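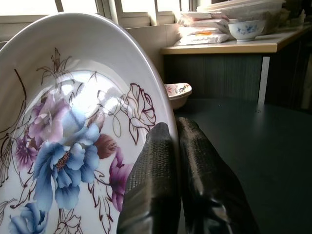 Floral dinner plate, blue peony pattern

Section 4: Loading Your Retine Dishwasher

Now that the machine is level, plumbed in and has had its first empty rinse (see Section 3 if you skipped ahead, as many of us do), you are ready for the part you will be doing every evening for years to come. Please read this section once all the way through before your first real load. After that, the short card inside the Mutstead starter pack should be all the reminder you need.

Before you begin

Scrape plates into the trash or the compost, but don't rinse them under the tap. The Retine has a soil sensor that checks how cloudy the water is in the first few minutes, and if everything goes in nearly clean it will pick a short, gentle wash and may leave you with a film on your glasses. Bones, toothpicks, fruit stickers and paper labels do need to come off, as they end up in the filter.

Check the underside of anything decorated. Pieces marked "dishwasher safe" can go in on any program. Older painted china, anything with a metallic rim, and hand-me-downs with no mark at all are better washed by hand in warm water with a soft cloth. If you really would like to try a piece, start with one you could bear to lose.

Loading the lower rack

1. Pull the lower rack all the way out until you feel it stop against the rollers. Open the door fully first, or the rack will catch on the hinge cover and you will think something is broken.

2. Stand dinner plates between the tines, eating side facing the center of the machine. Leave one empty slot between deep plates and pasta bowls. Large platters go along the left side, where they can't block the detergent door.

3. Fold down the 2 rear tine rows if you have pots or a roasting pan. Press the gray clip, lower the row gently, and let go of the clip before you let go of the row.

4. Set pots and pans upside down at a slight slant so the water runs off. Handles should point toward the back corners.

5. Spin the lower spray arm with one finger. It should go all the way around without touching anything. If it knocks, find the tall item and move it now, as a blocked arm is the most common cause of a poorly washed load.

CAUTION: Keep sharp knives point down in the flatware basket, or lay them flat in the upper tray. Never leave the loaded lower rack pulled out with small children nearby.

Loading the upper rack

6. Place cups, glasses and small bowls along the sides, open end down. Glasses should not touch one another, because they do shake a little during the wash and that is how chips get started. 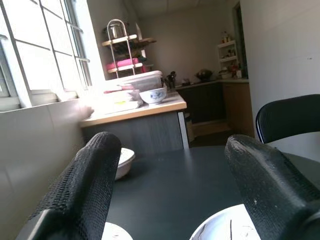
7. Raise or lower the upper rack to suit what you are washing. Lift the Daker levers on both sides at the same time and let the rack settle into one of its 4 positions. Take out anything heavy before you do this. If the rack sits crooked, one lever hasn't clicked, so lift again and try once more.

8. Put plastic containers up here, away from the heating element, and tuck very light lids under something heavier so they don't flip over and fill with water.

Adding detergent and starting

9. Fill the larger cup to the line for a normal load. Tablets go in the same cup, one per load, with a dry hand. Close the lid until it clicks.

10. Choose a program. Everyday is right for most dinners. Heavy reaches 155 degrees F and is meant for baked-on pans, so please keep delicate glassware out of it.

11. Close the door firmly and press Start. You have 10 seconds to open it again for the forgotten spoon (there is always one) before the water comes in.

NOTE: If you hear a soft hum and then nothing, the water valve under the sink may still be closed. Go back to Section 3, step 2.

When the cycle is done

Let the dishes stand for a while with the door open a crack. Empty the lower rack first so that drips from above don't land on dry plates. Wipe the door seal with a damp cloth now and then, and rinse the Rahimi filter under the tap once a month. Section 6 shows how to take it out.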